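Gripper Bench Checklist, Mundcombe Shared Workshop
Build: hand-held two-finger gripper, second version
Checked by: Mireille Vasseur
Date: 26 Mar 2024

Marks used: OK, WATCH (usable, look again next time), FIX (do not use until done). Comments are under each item. Anything marked FIX goes on the board by the door as well.

1. Work area

1.1 Tabletop clear of tools not in use. OK
1.2 Clamps and clips on the work pieces hold when tugged by hand. OK
Comment: The small clips are fine for sheet and card. Do not use them on anything heavier than the practice pieces.
1.3 Walkway behind the bench open. WATCH
Comment: The Painemal frame parts are stacked on the floor again. They need a shelf before the next build evening.
1.4 Light over the bench working, no flicker. OK
1.5 First aid box in reach and stocked. FIX
Comment: No finger plasters left. Bought a pack, not yet put in.

2. Gripper, mechanical

2.1 Finger bodies free of cracks. Bend each one lightly and listen. OK
Comment: The old left finger split along a print layer in November. The new pair was printed with thicker walls and has held so far.
2.2 Both fingers close evenly and meet in the middle. WATCH
Comment: The right one arrives a little early. It still grips flat stock, but the load goes onto one pad first. Loosen the link screw a quarter turn and try again.
2.3 Brass grommets seated, none turning in the plastic. OK
Comment: Press with a thumb, do not pry. A grommet that turns should be glued and left overnight.
2.4 Pinch points marked. FIX
Comment: The tape on the link arms has come off. Use the yellow cloth tape, the paper kind doesn't last.
2.5 Handle screws tight. OK
2.6 Trigger returns by itself when released. OK
Comment: Tested 30 times with no load. It stuck none of those times. The spring from the Gilter kit is stiffer than the first one and people with small hands may find it tiring.

3. Foam pads

3.1 Pads firmly glued, no lifted corners. OK
3.2 Pad surface clean. WATCH
Comment: Lint and gray dust on both, and small worn patches on the left one. Lift the dust with masking tape. No solvent on the foam. Dirty pads slip on smooth stock, and acrylic is the worst for it.
3.3 Spare pads in the drawer. OK 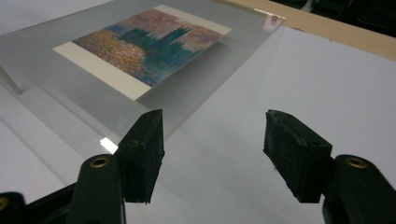

Would it be worth swapping the pads now and keeping the old ones for rough wood only? I had a sheet slide out of mine last month and land on its corner, and the pads looked no worse than these. Anetti

Reply from M.V.: Agreed on keeping two sets. I would still clean this set first and run the slip test in 4.4, so that we know what the dust does and what the wear does. If it fails after cleaning, swap them and write the result in the log.

4. Work pieces and handling

4.1 Acrylic edges safe to touch. Run a gloved finger around the full edge. OK
Comment: Any sheet cut in the workshop must have its edges scraped or sanded before it goes on the bench. Offcuts from the bin don't count as finished.
4.2 Sheet lies flat and doesn't rock. OK
4.3 Loose items on top of a sheet limited to paper and card. OK
Comment: Printed cards are good for this. They are light, and a bent one costs nothing. No glass, no blades, no screws.
4.4 Slip test. Grip the test sheet, lift to hand height, hold while someone counts slowly to 13. WATCH
Comment: Not repeated today. Do it after the pads are cleaned. Keep feet back from the table edge during the test and wear closed shoes.
4.5 Eye protection worn when a sheet is flexed or clamped under load. OK
Comment: Glasses are in the top drawer. One pair is too scratched to see through and has been thrown out.

5. Electrical (powered version only)

5.1 Power supply label readable and matches the motor. OK
5.2 Cable free of cuts, strain relief in place. WATCH
Comment: The outer jacket is getting shiny where it rubs on the handle. Move the cable tie further up.
5.3 Stop switch cuts power to the motor with the fingers closed. OK
Comment: Test it with a foam block between the pads. Never test with a hand.
5.4 Motor housing cool enough to touch after a short run. OK
5.5 Battery stored in the metal box when not in use. OK

6. Paperwork

6.1 Cycle log filled in. FIX
Comment: The log stops at 378 closings, and the gripper has been used since then. Whoever used it last, please add your count, even a guess marked as a guess.
6.2 Drawing matches the part as built. WATCH
Comment: The drawing still has the old finger. The new file is on the shared drive but the printout on the wall was not replaced.
6.3 Users signed in before using the powered version. OK

Open items to close before the powered version is used again: 1.5, 2.4, 6.1. The hand-operated version can be used once 2.4 is done. Leave the WATCH items on the sheet until two checks in a row come out OK.

Signed: M. Vasseur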